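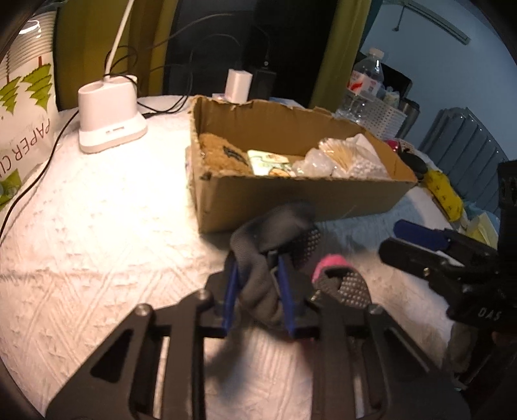
Speaker notes: Textile Collection in Mid-Sized Towns
Lendstead Public Works Forum, afternoon session
2019-08-08

Slide 1. Title

Good afternoon, and thank you to the Forum for the invitation. I am speaking on behalf of the Lekolley Department of Solid Waste. My remarks will take nearly 30 minutes, and there will be time for questions at the end. The handout at the back of the room contains the rate tables, so I will not read them aloud.

[Wait for latecomers to be seated.]

Slide 2. Where we started

Before the program, Lekolley had no public collection of clothing or household linens. Residents could take usable items to two charity shops. Worn items went into the trash. Our curbside guide mentioned textiles once, on the last page, under "Other."

The council asked the department to report on whether a separate collection was practical. We were given one budget year and no new vehicles. The second condition shaped nearly every decision that followed.

Slide 3. What we accept

The list on the slide is the one printed on the bins. Clothing, sheets, towels, curtains, and paired shoes are accepted. Single socks are accepted. We are asked about single socks more than any other item, and the answer has been added to the phone menu.

We do not accept carpet, mattresses, pillows, or anything soaked with oil or paint. Damp items are also refused. One wet bag can spoil a full bin by the time the truck arrives.

[Pause. In earlier sessions someone asked about wool blankets here. They are accepted.]

Slide 4. Bin locations

We placed 10 bins in the first round. Sites were chosen on three grounds: existing truck routes, lighting, and the owner's consent in writing. The library and the Tralard Road transfer station were the simplest. The supermarket lot took longest, as the lease had to be amended.

I would advise any town to settle the question of snow clearing before the bins are delivered. We did not, and for most of the first winter the bin at the swimming pool could not be opened by our crew.

Slide 5. Sorting

Sorting is done under contract by Akpalu, at its building east of the rail yard. Material is separated into three streams. The first is clothing fit to wear again. The second is cotton and cotton blends suitable for wiping cloths. The third is everything else, including stretch fabrics, coated fabrics, and most hosiery.

The third stream is the difficult one. Mixed fibers are hard to pull apart, and a garment with elastic, mesh, and printed rubber has little value to a buyer. At present this stream is shredded for padding. The department pays for its removal, and members should plan for that cost.

Slide 6. Results

In the first full year, 2822 bags were logged at the sorting site. Our planning estimate had been 2000. The busiest month was June, which we attribute to the end of the school year and to households moving.

[If asked: the figure counts bags, and does not include loose items. We did not weigh material in the first year. We should have.]

Slide 7. Complaints and corrections

Most complaints concerned bags left beside full bins. We responded by moving the pickup at the library from every second week to every week — the cost was absorbed by dropping a low-volume stop at the fairgrounds.

A smaller number of residents objected to the contract itself and asked why the charity shops were not given the work. The shops were consulted. Both declined the worn material and asked to keep receiving good clothing directly. The bin label now gives their addresses.

Slide 8. Next steps

The department has asked the council to renew the contract on the same terms, with weighing added as a requirement. We have also requested a second round of sites on the west side, where residents currently drive across town to reach a bin.

Copies of our site agreement are available on request. Other towns may use the wording freely, subject to review by their own counsel.

[Leave Slide 8 on the screen during questions. Return the microphone to the front table.]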